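Grelton revises indoor humidity guidance for apartment buildings

Housing News Comments (5)

Grelton has published a revised set of indoor humidity requirements for multi-unit residential buildings, replacing text that had stood without major changes for 11 years. The new rules cover mechanical ventilation in bathrooms and kitchens, the placement of humidity sensors in common areas, and the records that building managers must keep when a tenant reports condensation or mold.

The revision applies to buildings with more than five units. Smaller buildings are encouraged to follow the same procedures but are not required to file reports.

Under the old text, a manager could close a condensation complaint after a single visit. The revised text requires two readings taken on separate days, one with the windows closed for the preceding night and one under normal use of the apartment. Both readings must be taken at least one yard from an exterior wall and away from any supply register. If either reading shows relative humidity above the limit, the manager must inspect the exhaust ducts before recommending any change in how the tenant uses the space.

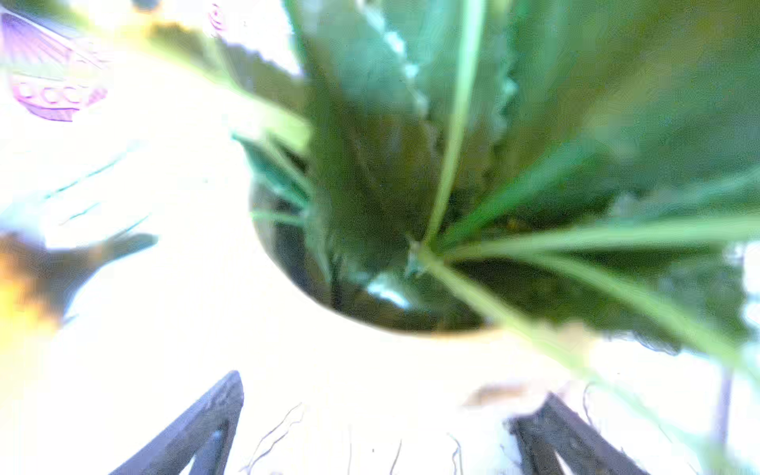 Page last changed: 06/12/2021

The limit itself depends on outdoor temperature. In cold weather the permitted indoor humidity drops, as window glass and uninsulated wall corners fall below the dew point at lower moisture levels. The table in the annex lists the limits by outdoor temperature and by window type. Single-pane windows have their own column, which the earlier edition did not provide.

Houseplants receive a short section for the first time. Moisture given off by a few potted plants is treated as part of the normal load of an occupied room, along with breathing and cooking, and may not be cited by a manager as grounds for closing a complaint. Where a tenant keeps a large collection in one room, the manager may ask that the door be left open during the second reading.

"The main source in most of the files we reviewed was the bathroom fan," said Na-rae Ham, who led the technical review. "The fan runs, the tenant hears it, and the duct behind it is crushed or disconnected. A humidity reading alone will not show that, so we added the airflow check."

The airflow check must be done at the grille with the bathroom door closed and again with it open. A large difference between the two figures indicates that the door undercut is too small to let replacement air in. In that case the manager has to trim the door or fit a transfer grille. Replacing the fan with a stronger model does not satisfy the requirement.

Fans installed after the rules take effect must deliver at least 80 cubic feet per minute, measured in place. The rating printed on the housing is not accepted as evidence — duct length and bends reduce the delivered flow, and several of the reviewed installations had long horizontal runs with no support.

Wall finishes are covered in a separate annex. Its author, building scientist Ye-ji Noh, writes that wallpaper on the inside face of an exterior wall should be treated as a possible vapor barrier unless the manufacturer states its permeance. Vinyl-faced papers are the usual concern. Moisture moving through the wall can be held behind the facing, where growth may continue for some time before any stain shows at the surface. The annex advises managers to check seams and inside corners first, and to lift a small section at the baseboard only with the tenant's written consent.
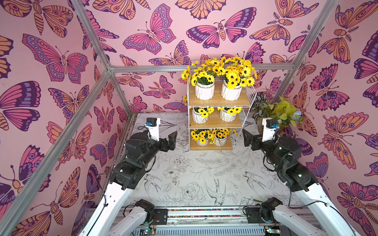 Paper on interior partitions is exempt from these checks, except where the partition encloses a bathroom or a plumbing chase. Painted surfaces are inspected by eye and with a pin meter. Readings from pinless meters may be recorded but do not count toward the required total, as foil backings and metal corner bead can distort them.

Records must be kept for every complaint, including those closed with no fault found. Each record has to show the date and time of both readings, the outdoor temperature, the instrument used and the date of its last calibration. Managers may use paper forms or software. The Choo logging format, already common in larger buildings, is accepted without conversion. Files exported from Ponemura sensors are accepted if the sampling interval is included in the header.

The Brorkasero district will be the first to apply the new procedure. It has 900 apartments in buildings covered by the rules, most of them with original ductwork. Inspections there start in November with top-floor units, where roof penetrations are easiest to reach, and continue downward by riser. Tenants will get written notice before each visit and may ask for a copy of the readings.

Existing fans that pass the airflow check can stay in service regardless of age. Fans that fail must be repaired or replaced before the file can be closed. Costs fall on the building owner and may not be billed to the tenant as a service charge.

The previous edition remains valid for complaints that were opened before the change. Managers handling those files may switch to the new procedure if the tenant agrees, but the two methods may not be mixed within a single file.

Copies of the full text and both annexes are available at the Grelton housing office. Corrections to the window table should be sent in writing, with the table row and edition number stated.

Filed under: ventilation, moisture, rental housing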